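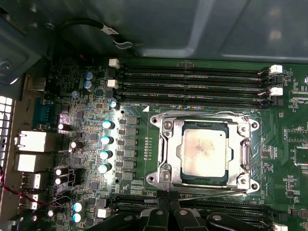 Section 4: Opening the chassis and checking the board

Read all of this before picking up a screwdriver. Rüdiger Fuchs, who wrote the first edition, put the cautions at the end, where people found them afterward.

CAUTION: Shut down the server and unplug every power cord. If your Ilollow 1706 has 2 power supplies, it has 2 cords, and the second one counts.

1. Put on a grounding strap and clip it to bare metal. Your sleeve is not a ground.

2. Remove the cover screws and put them in a cup. The carpet will also hold them, for years.

3. Slide the cover back until it stops, then lift. 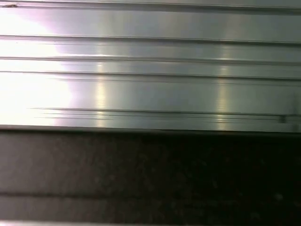 Set the cover down flat, away from the bench edge. Brushed metal shows every fingerprint and all scratches, so choose a spot you won't need to lean on.

4. Check that the processor retention frame is closed and its lever is down. Leave the frame screws alone – they are tight on purpose.

5. Press on both ends of each memory module you have fitted. The latches should close by themselves. If one won't, take the module out and turn it around before trying muscle.

6. Look over the fan leads. Each plug should sit square on its header, with no wire pinched under a cable.

NOTE: Draw the cable layout before unplugging anything. Rosaura Alvarado's drawings are in Appendix B and are better than yours will be, but yours will match your machine.
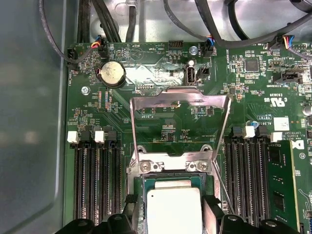
Do I need to reset the clock after changing the coin-cell battery?

Set the date and time again in the setup menu, and check the boot order while you are there.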